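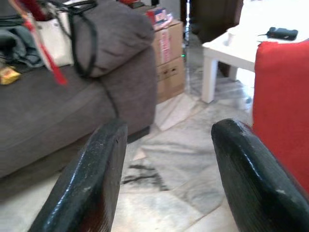 Grey sofa, pale marble floor.

July 26, 2025

Humidity again. The hygrometer by the kitchen door read high when I got up and had not moved by lunch, so I gave up on the shellac and spent the day on the barometer instead.

The barometer is the aneroid I bought in Pevport last November, brass case, silvered dial, no maker's name that I can find. It has been reading low since I got it, and low by a varying amount, which is worse than low by a fixed one. A fixed error is a turn of the screw at the back. A varying error means friction, a tired spring, or a leak in the capsule, and a leak in the capsule means a wall ornament.

I took it out of the case before breakfast. Bezel first, with a strap wrench and a strip of old inner tube, then the glass, then the pointer. The pointer came off its arbor with more reluctance than I liked. The movement is held by three screws, of which one has a slot chewed by somebody with the wrong driver. I ground an old blade to fit what was left of it and it turned on the second attempt.

Findings, for when I forget:

The hairspring is sound. Coils even, no rust, no kinks. The chain has dried oil along most of its length, brown and sticky, and two links were stiff. The capsule looks good. No discolouration along the seam. The main spring has light rust on the underside but no pitting. The pivots were dirty. I cleaned them with a sharpened peg and they came up bright.

So, friction, very probably. I soaked the chain in lighter fluid for an hour, worked it through tissue, and soaked it again. Both stiff links freed. I did not oil it. Refugio Becerra's view, given at length on the phone last week, is that nine aneroids in ten that arrive at his bench have been ruined by oil, and the tenth by a hammer. He oils nothing but the pivots, and those with a quantity he puts on with a hair. I used a hair. I also used a magnifier and a good deal of bad language, as the hair would not keep still.

Reassembled by two o'clock. Pointer pressed on lightly, glass left off.

For the test I used the jar method. A large sweet jar with a good lid, a length of tube through a grommet, a hand bulb at the other end. The barometer goes in, the lid goes on, a gentle squeeze raises the pressure and a release lets it down again. It gives no absolute figures but it shows at once whether the pointer moves smoothly and comes back to where it began. The first grommet leaked. The second, from the Fomivik assortment box, held well enough once I had smeared it with petroleum jelly.

Three cycles up and down. The pointer moved without jerking on all of them. Before cleaning it went up in steps, like a lift with a bad relay. It came back a hair short of its starting place on the first cycle and dead on it after that. A light tap on the jar made no difference, where yesterday a tap on the glass would shift it by the width of the pointer.

Setting it is another matter. The town is at 246 metres by the survey mark on the church, and the house is slightly above the church, so the correction to sea level needs care. I worked it out twice on paper, got two answers, and found that I had used the indoor temperature the first time. The second answer is the one on the card now taped inside the case. I set the pointer by the screw at six, when the pressure had been steady for most of the afternoon, and will compare it with the station reading morning and evening for a fortnight before I trust it.

The log goes in the green Vivine notebook, last pages, ruled in columns: time, station, aneroid, difference, indoor temperature. If the difference follows the temperature, the compensation is off and I will have to think about the bimetal strip, which I would prefer to leave alone. If it wanders with no pattern I will have to suspect the capsule after all.

Other matters. Mrs Kļaviņa returned the rain gauge funnel, mended, with a neater solder joint than mine. Nothing to measure with it, despite the humidity. Cloud came over from the west after four, high and thin, and thickened slowly. The pointer had dropped slightly by nine. The station had dropped too, by the same amount as far as I can read the dial without the glass on.

Shellac tomorrow if the air dries out. Need more lighter fluid and a proper driver for the chewed screw.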